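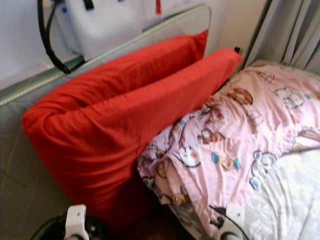 Red pillow and pink patterned blanket, with a light gray curtain behind.

Call for Participants: Home Bedding and Rest Study

Trultel Household Research, Skikville office
Posted 12 June 2024

Trultel is seeking adult residents of Skikville and the Pinutow district to take part in a study of how people arrange, use and care for bedding at home. The study covers pillows of all sizes, blankets, bed covers and the curtains and rails found near the bed. Its results will be used to prepare a public guide on bedding care for small homes and shared rooms.

Most published advice on bedding assumes a separate bedroom, a full set of matching linens and a closet to store them in. Many households in our area live differently. A long pillow may serve as a back rest during the day and be folded double at night. A child's blanket may stay in use for years after the child has grown. The study is intended to record these habits as they are.

What participants will do

Participants will be enrolled for 30 days. During that time each participant will:

Complete an opening questionnaire on the bedding in the home, including size, fabric, age and washing routine.
Keep a short written log of when pillows and blankets are moved, folded, aired, washed or put away.
Receive one home visit, scheduled in advance, at which study staff will measure the sleeping area and note the bedding kept there.
Attend a closing interview at the Ostapchuk Building in Skikville or by telephone.

The log takes a few minutes each day. Participants are asked not to buy new bedding or change their usual arrangements for the purpose of the study. Beds do not need to be made before the home visit, and items kept on or near the bed may be left where they are.

Who may apply

Applicants must be 18 years of age or older and must have lived at their current address since April or earlier. They must sleep at that address on most nights. Renters, owners, students in shared housing and people living with relatives are all welcome. One person per household may enroll, although other members of the household may help with the log.

We particularly wish to hear from households in which the bed is also used for sitting, reading or work, and from households that use one or more large pillows or bolsters. Homes with tiled floors are also of interest — floor surface affects how bedding is aired and how often it is washed.

Persons employed in the manufacture or sale of bedding are not eligible. Applicants who are under medical treatment for a sleep disorder are asked to state this on the form. It will not exclude them from the questionnaire, but they may be asked to omit parts of the log.

Payment

Participants who complete all four parts of the study will receive $200. Those who withdraw after the home visit will receive a partial payment of $30. Payment is made by check or bank transfer after the closing interview. Travel to the Ostapchuk Building is not reimbursed.

Privacy

Names and addresses are stored separately from study records. Photographs of bedding are taken only with written consent, and a participant may refuse them and remain in the study. Any participant may withdraw at any time without giving a reason.

How to apply

Application forms are available at the front desk of the Ostapchuk Building, Room 22, during regular office hours, or by mail on request. Please quote reference 922 on all correspondence. Forms should be returned to the same room with a signed consent sheet. Incomplete forms will be sent back to the applicant.

Places are limited and will be assigned so as to include a range of household sizes. All applicants will be told of the outcome in writing — please allow time for mail delivery before making an inquiry. Applicants who are not placed may ask to be kept on the list for later studies.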